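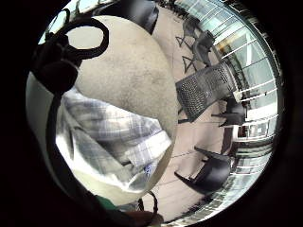
From: Milagros Ibarra
To: seltuvcombe-rooms list
Thursday, 16:42
Subject: Re: [rooms] Mesh-back chairs, floor marking and table frames

On Thursday at 09:15, Price wrote:
> Before we order more of the mesh-back chairs for the upper room, can
> someone confirm (a) whether the legs mark the floor, (b) whether they
> fit between the folding frames without the tables being moved, and
> (c) what the seat height is? The Cakano sheet gives two different
> figures. I would also like to know if the old glides can be reused.
>
> Price

Answers in order.

(a) Marking. The light floor shows everything, so it is a fair test. I dragged one chair the length of the room with the original glides and got a faint grey line, which came off with a damp cloth. With a glide missing, the bare leg end left a scratch that did not come off. The legs are thin and the load on each end is high for its area. Any chair found without a full set should be taken out of use until it is fixed.

(b) Fit. The black chairs go in beside the table frames if they are put in back first and turned afterwards. Pushed in straight, a front leg catches where the frame members cross. The gap at floor level is narrower than the gap at seat height, so measuring at the table edge gives the wrong answer. I did this the first time and had to do it again. Leave 281 mm clear between the chair leg and the nearest frame foot and there is no contact.

(c) Seat height. I make it 453 mm at the front edge, unloaded. Overall height to the top of the back is 783 mm. The second figure on the Cakano sheet seems to belong to the version with arms, which we do not have.

Glides. The old ones can be reused if the collar is not split. Of the set I took off, 3 were split and the rest went back on with a soft mallet. The Rutudik replacements are a slightly looser fit and need a turn of tape inside. Do not glue them, as they then have to be cut off.

Mesh backs. The perforated part holds dust in the holes and a cloth only moves it about. A vacuum with the brush head works, from behind first and then from the front. Spray cleaner dries in the holes and leaves a white ring, so please stop using it on these.

Stacking. I would not go above 5 high. At 6 the stack leans and the top chair bears on the back of the one beneath it.

I have not tested the chairs on the carpet in the side room. If someone has the key in December I can do it then.

Milagros

--
To leave this list, send a blank message with "leave" as the subject.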